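Subject: Re: [fletley-walkers] Picking a wall color for the hut kitchen

> On an evening in April, a list member wrote:
>
> Paint is on offer at Haugen until the end of the month. Can we please settle on something? I vote cream again. It's what we've had since 2000 and it goes with everything. Also, is anyone bringing the ladder?

Hi all,

I'm going to be the awkward one and say no to cream! I've scrubbed that wall every spring and it shows every boot, every soup splash and every greasy thumbprint. By August it looks like the inside of an old teapot.

My vote is teal. I know, I know, it sounds dark for a kitchen, but my sister did hers two years ago and it's the room everyone ends up in. Cullura has a scrubbable one, shade 2451, and I've had a sample card taped up next to my own stove for weeks now. In the morning it looks almost green, and at night with the lamp on it goes quite deep and cozy.

It would be a nice background for the hill pictures too – they got a bit lost against the cream. Teal walls with a big landscape hung up high, a long counter that turns the corner, and I'm sold.

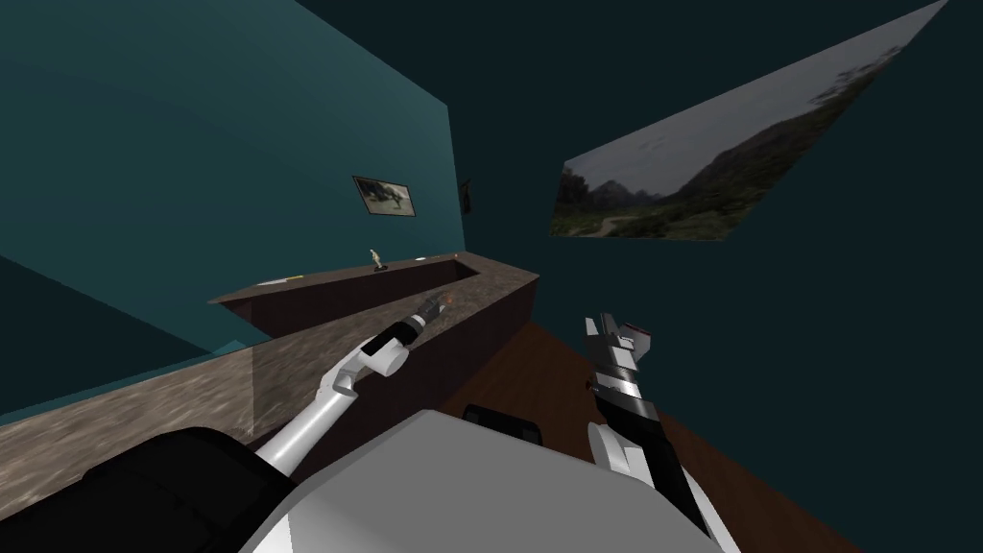 ## What we'd need

- 2 cans of the teal, plus whatever primer Haugen has on the shelf
- Rollers (mine are past saving, sorry)
- Old sheets for the floor
- The good masking tape, not the stuff that took the varnish off the door

I make it 20 dollars more than the cream, and I'll happily cover that myself if it ends the argument.

## The ladder

Yes, I can bring it, but only if somebody has room for me on the way back from Tralamach. It won't go in my car with the dog in there as well. I'd be at the hut by nine and could have the primer on before lunch.

Oh, and whoever borrowed the big kettle after the last work weekend – could it come home please? I'm not painting all day on cold water.

Shout if you hate teal. I can live with a dark green, but I'm not budging on cream!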